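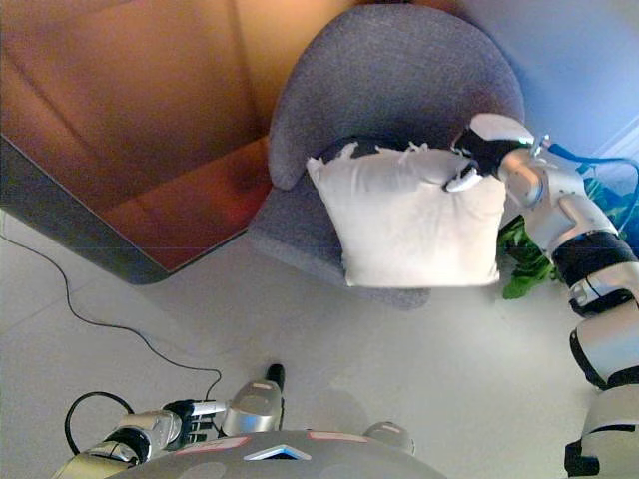 # Tub chair

A **tub chair** is a low armchair in which the back and arms form one continuous curve around the seat. It is used in living rooms, hotel lobbies, waiting areas and bars. The name comes from its likeness to a cut-down bathtub or barrel, and older catalogs also list it as a *barrel chair*.

## Construction

The frame is usually beech, birch or molded plywood. Webbing or springs are fixed across the base, followed by foam and a fabric or leather cover. Curved backs are harder to cover than flat ones, and upholsterers often cut the outer panel in 2 or more pieces to avoid puckering. Wool blends and heathered weaves hide seams better than plain cloth.

Seats tend to be shallow. Loose cushions are often added for height or lower back support.

## History

Rounded armchairs were common in European houses by the 1700s. The fully upholstered form spread in the 1800s with the coil spring. In the town of Curkstead, the Lindholm works made tub chairs for railroad hotels and employed 154 people at its peak. Its designer Joar Wikström lowered the arms on later models so that the chairs would fit under a table.

## Care

Fabric covers are vacuumed with a soft brush. Removable cushion covers should be washed according to the label and put back on when fully dry.

## See also

- Club chair
- Wing chair
- Slipcover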